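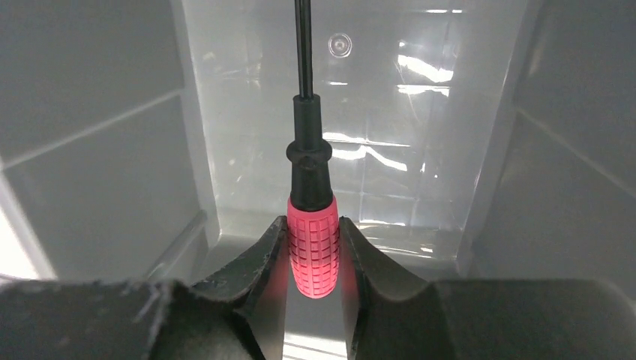 # Unit 3: Comparing Grippers Without Lying to Yourself

Handout for the lab section. Bring it with you, along with the tally sheet and something to write with that isn't a dry-erase marker.

## Where we left off

Last time we looked at two-finger grippers on paper, where they all work beautifully. A force goes in one side, an equal force goes in the other, friction does its job, and the part stays put. This week you get the same gripper with scuffed fingertips and a screwdriver.

You'll compare two sets of fingers on the same arm:

- **Jadirora** – curved tips, hollowed on the inside to cradle a round handle
- **Punden** – flat tips, straight pads, no opinions about shape

The arm and the Wurura controller stay the same for both. If you change the controller settings between finger sets, you've run a different experiment, and you'll have to write that one up too.

## Why a screwdriver

It's a rude object. The grip is fat, the shaft is skinny, and the weight isn't where you'd guess. The bumps on the handle help with friction until the fingertips land half on them and half off. A wooden block would give you nicer numbers and teach you very little about tools.

Three things to look at in every grasp:

1. **Height of the grasp.** Low on the handle leaves a long shaft waving around above the fingers. Small tilts at the grip turn into large ones at the tip.
2. **Contact.** Curved tips touch a cylinder along a patch. Flat ones touch it along a line, or near enough. Sketch both in the margin before you start.
3. **What the wrist camera can't show you.** A camera that rides with the gripper gets a fine look at the fingertips and a poor one at anything past the top of its view. An upright tool can look perfectly centered while its tip is somewhere you'd rather it weren't. Check from the side.

## The bin

Pale plastic bins are cheap and stackable, and they do terrible things to cameras. Glare off a shiny wall shows up as bright streaks, and a simple edge finder will happily report a streak as a tool. In the May section, one group's detector spent a whole session locked onto the back wall with very high confidence.

Set exposure by hand. Auto exposure will readjust every time the dark fingers move into view, and your "same lighting" trials won't be.

## Procedure

- Home the arm and load the first finger set. Tighten both screws on each finger.
- Run the zero routine on the Wurura. Wait for it to finish, even if it looks finished.
- Stand the tool in the holder, close at the preset force, lift, hold, lower, release.
- Score the grasp: **held**, **slipped**, or **dropped**. "Mostly held" is slipped.
- Swap fingers and repeat the whole thing.

Don't sort your trials afterward into ones that counted and ones where somebody bumped the table. Write "bumped table" at the time or live with the result.

## Worn fingers

Look over the fingertips before each run and note any scuffing or fraying. Worn pads don't fail all at once. They get a bit worse each week, and the group using them blames the code. The Damasceno log, which we'll go through in class, covers 1,541 grasps on one set of fingers. The first 79 were thrown out for a loose mount. The plan had called for 4,000, and the last page of the log explains, in small handwriting, why it stopped early.

As you read it, mark the point where you would have changed the pads. Then mark where they changed them.

## To turn in

- Tally sheet, both finger sets, with the condition of the tips noted for each
- One paragraph on which set you'd pick for round handles, and one on what you'd need to see to change your mind
- Your side-view sketch of the worst tilt you got

Reports that find no difference between the two sets are fine. Reports that find no difference and have only one column filled in will be returned.

Due Dec 11, 2024, at the start of class. Leave the holder where you found it and open the gripper before powering down.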